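Claso planner: wrist flips halfway through descent when cups are packed close together

Status: Fixed, waiting on regression run
Component: motion planning / grasp sampler
Opened by: Fitriani Santoso
Assigned to: Elias Najjar
Seen in: Simo sim branch, June build

Summary

Pick requests in the round tray fail when the target cup has neighbors on two or more sides. The arm gets above the tray, starts down, and then joint 6 spins most of a full turn before the planner aborts with "goal tolerance violated". Single cups out in the open are fine.

Steps to reproduce

1. Load the Prurnthorpe tray layout with the cups in one cluster.
2. Set the grasp sampler to 20 candidates.
3. Request any copper cup.
4. Watch joint 6 in the plot window.

Comments

Fitriani Santoso, 9:40
I ran 205 picks overnight and the failures are all packed cups, which is great news because it's so repeatable! Logs are in the Bragança share. Same seed gives the same flip every time.

Elias Najjar, 10:15
Love a bug that holds still. First guess was the collision mesh on the fingers. I shrank the padding to 2 mm and got the same flip, so the padding is off the hook. Put it back.

Elias Najjar, 11:50
Found it, and it's a fun one. The sampler scores each candidate without looking at the current wrist angle. The gripper is symmetric, so a grasp at yaw 0 and one at yaw 180 score the same, and the tie goes to whichever came first in the list. When we replan during the descent the list gets reshuffled and the "best" grasp jumps to the other side.

Fitriani Santoso, 12:05
Oh, that explains the open cups too! They never trigger a replan. Can we add a joint distance term?

Elias Najjar, 14:30
Done. Small weight on joint distance, and the chosen grasp now stays locked once the fingers go below the rim height. I also raised the planning timeout to 600 ms. Joint 6 is a nearly flat line now, it's lovely to look at. Sim view with the fingers down at the copper cups: 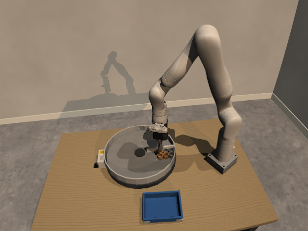
Still to do

Rerun all 205 picks with the original seeds.
Add a unit test for the yaw tie.
Check whether the lock gets released after an aborted pick. Fitriani thinks it might not.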